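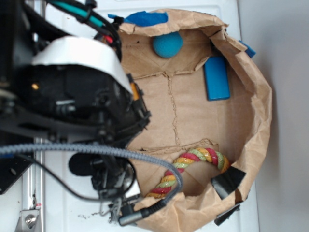

Search this site
Enter keywords
Go

Two grippers, one bag: an interview with the bench lead at Aronetti

Last updated February 25, 2024

Aronetti is a small integration shop that fits out packing lines for other companies. Most of its customers want a robot to pick things out of a container and put them somewhere else. For the past while its bench lead has been comparing two grippers for that job, one from Erketti and one from Drirkberg, on the same arm and with the same controller. We spoke by phone and then again after the second round of trials. The bench lead asked to be described by job title only.

The comparison started with a customer who ships mixed orders in paper bags. Returns come back in the same bags, and somebody has to empty them. "They'd already bought a cell from another supplier and it worked well with plastic totes," the bench lead said. "Then they put a bag under it and the thing fell apart. The walls move. You touch the rim on the way in and everything inside shifts a little, so the position you got from the camera is wrong by the time you close the fingers."

The test at Aronetti is simple. A kraft paper bag is taped down to a white surface with the mouth pulled wide open, and the arm goes in from above. The objects inside are a blue ball, a smooth blue block and a twisted rope toy in red, yellow-orange and light green. The arm takes them out one at a time and the run is over when the bag is empty or the arm gives up.

I asked why those three.

"The ball rolls, the block is slippery and the rope has no proper shape," the bench lead said. "We tried a longer list in July, with bottles and boxes and so on, and most of it told us nothing. Both grippers picked up the boxes. I was writing down the same result all afternoon."

Each gripper did 30 runs. The Erketti has a linkage that keeps the fingertips parallel as they close. The Drirkberg has softer fingers that wrap a bit. On paper the Drirkberg should have been better with the rope, and it was. It also did well with the ball. Where it struggled was the block, mainly when the block ended up lying along the wall of the bag.

"You've got a hard flat thing lying beside soft paper," the bench lead said. "The soft fingers want to spread, and there's no room to spread. They'd push the wall out, the wall would push back, and then they'd come up with a pinch of paper and no block. The Erketti can get one thin finger down between the two. It doesn't do it every time, but it does it enough that you'd trust it on a line."

The Erketti failed on the block in 2 of its runs. The bench lead would not give the figure for the Drirkberg, as the maker had sent a revised set of fingertips partway through and the early runs were done with the old ones. "It wouldn't be fair to add them together. I'll say it was worse. With the new tips it was closer."

Paper turned out to be the real subject of the trials. A bag that has been opened and closed a few times gets soft and wrinkled, and its folds throw shadows that confuse the depth reading. The floor of the bag is also a problem. The seams and creases across it can look like the edge of a thin object.

"We had the arm going after a fold for most of one morning," the bench lead said. "The camera was sure there was something there. We ended up teaching it what the bottom of a bag looks like, and that helped more than anything we did with the grippers."

The controller is a Sakamoto, an older model that the shop knows well. There was some talk of changing it before the trials began. The bench lead decided against it. "If I swap the controller and the gripper together I don't know which one I'm measuring. The Sakamoto is slow to react to a force reading, and I'd like something quicker, but it's slow for both of them."

Cabling came up several times in our talks. An arm that works over a flat tray can carry its cables almost anywhere. One that dips into a bag cannot. A loose loop can catch on the rim or hang down into the bag with the fingers.

"People laugh when I say I spent longer on cables than on software," the bench lead said. "But a stiff cable pulls on the wrist, and you see it in the force numbers. You think you've touched the ball and you've touched nothing. Every time you change the gripper the cables sit differently, so you have to do your zero again. I forgot once and lost about 16 runs." Those were thrown out and done over.

Changing from one gripper to the other takes most of an hour. The Erketti goes on with ordinary bolts and has a plug that can be reached without moving anything else. The Drirkberg needs an adapter plate, and its connector faces the arm - a small complaint, but one the bench lead made twice.

The tape is there to keep the bag from walking. Without it the bag slides when a finger drags on the rim. In the customer's building there will be no tape, so the next round will use a clamp frame that grips the rim from outside. The shop has made one version already and was not pleased with it.

"It held too well," the bench lead said. "It tore the paper. The customer reuses those bags if they can, so that's no good to them."

So which one would Aronetti put on the line?

"For this customer, the Erketti. They ship a lot of hard, smooth things. If they sold dog toys and socks I'd tell them the other one." A report will go to the customer once the clamp has been sorted out. Both makers have been told they can read the part that covers their own gripper before it goes.

The bench lead would also like to try a suction cup mounted beside the fingers, for the block and anything like it. Nothing has been ordered. "It's another hose," the bench lead said. "I'm still thinking about the hose."

Recent items
Setting up a Sakamoto controller with a second-hand arm
Clamp or tape? Holding soft containers still
Drirkberg fingertips: notes on the old and new sets
Depth cameras and brown paper
What we charge for a bench trial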